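Contra o laço já feito

Todos os anos, quando chega a época dos casamentos, volta a mesma conversa. Alguém da família recebe um convite com a palavra «formal» em letra inclinada e começa a perguntar onde se compra um laço. A resposta habitual é uma caixa com tampa transparente, um laço já armado lá dentro, uma fita atrás e um fecho. Custa pouco, põe-se em segundos, e fica direito a noite inteira. Desconfio dele há muito tempo, e desconfio também de quase tudo o que se diz contra ele.

Começo pelos puristas, que são os mais fáceis de ouvir e os mais difíceis de aturar. Para esta gente, um homem que não sabe dar o nó ao próprio laço é uma espécie de impostor. Há manuais inteiros escritos neste tom. O último que me passou pelas mãos, publicado pela Noonan, dedica 237 páginas ao vestuário masculino de cerimónia, e em nenhuma delas se admite que uma pessoa possa ter outra coisa para fazer às seis da tarde de um sábado de casamento, com uma criança por calçar e o carro mal estacionado. O autor explica o nó em cinco passos e garante que se aprende numa tarde. Não foi o meu caso. Levei quase dois meses, e o resultado ainda hoje depende do humor do tecido.

Porque o tecido tem humor. Uma seda fina escorrega, um algodão grosso fica com cara de guardanapo, e os laços às riscas têm uma maldade própria: as riscas, que na loja pareciam tão ordenadas, apontam para onde querem assim que se dobra a segunda asa. Num laço liso ninguém dá por uma asa torta. Num laço às riscas diagonais, qualquer desvio de meio centímetro se vê do outro lado da sala.

Dito isto, a defesa comercial do laço feito também não me convence. A Firstead, que tem loja no centro comercial de Melldale e vende acessórios de cerimónia pela internet, apresenta o seu modelo como «o laço perfeito, sempre». Em janeiro tinha 149 padrões diferentes no catálogo. Passei uma noite a olhar para eles e cheguei ao fim sem me lembrar de nenhum. Bordeaux com risca prateada, bordeaux com risca branca, bordeaux com pintas, azul com tudo o que o bordeaux tinha. A página de cada artigo insistia na mesma ideia, a de que a simetria é uma virtude e que as mãos a estragam. A minha dúvida é se alguém quer mesmo um laço perfeito. Um laço perfeito parece uma hélice. Parece comprado, que é precisamente a impressão que ele deve evitar.

Há quem responda que ninguém repara. Foi o que me disse Aoife Lynch, que faz alterações de roupa há anos e a quem levo as calças quando a cintura deixa de colaborar. Segundo ela, os convidados de um casamento olham para os sapatos e para o comprimento das mangas, e o laço só se nota quando cai. É bem possível. Mas se ninguém repara, o argumento corta para os dois lados: também não valia a pena pagar pela perfeição.

Fala-se ainda de preço e de origem, e aqui fico mais céptico do que em qualquer outro ponto. Diz-se que os laços feitos são coisa barata vinda da Ásia e que os de atar são coisa de atelier. Quem se der ao trabalho de ler as etiquetas descobre depressa que a divisão não é essa. Tenho um laço de atar que vem de muito longe e um já armado que foi cosido a vinte minutos de minha casa. O primeiro é melhor. A geografia serve de desculpa a muito vendedor, e a muito comprador que gosta de se sentir informado.

Onde me parece que a questão se decide, se é que se decide, é em cima de uma mesa. Ao pescoço, qualquer laço tem a ajuda do colarinho, da luz fraca e da boa vontade dos outros. Pousado numa superfície branca, fica entregue a si mesmo, com as dobras todas à mostra.

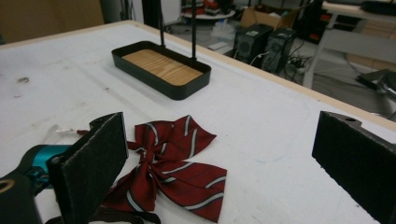 Laço vermelho-escuro com riscas diagonais brancas e cinzentas, pousado numa mesa branca.

Gosto deste mais do que esperava. As riscas são regulares, mas o pano dobra-se como lhe apetece, e onde a luz apanha uma prega o vermelho fica quase carmim, para logo ao lado escurecer. É essa irregularidade que eu procuro, e não me sinto capaz de jurar que ela dependa de quem deu o nó. Talvez um bom pano salve um laço armado. Talvez um mau pano condene qualquer nó, por muito que se treine ao espelho. É uma concessão que me custa – passei anos a dizer o contrário à mesa.

O que continuo a não aceitar é a pressa com que se arruma o assunto. De um lado chamam preguiça ao fecho, do outro chamam vaidade ao nó, e entretanto ninguém fala do estado em que os laços vivem o resto do ano: enrolados numa gaveta, por baixo das meias, esmagados contra um cinto. Um laço de atar ainda se estica e se passa a ferro. O armado, uma vez amachucado, fica assim, e lá vai o dono comprar outro padrão dos 149.

Eu guardo os meus estendidos, na prateleira de cima, e mesmo assim na véspera de cada casamento há sempre um que tem de ir ao ferro.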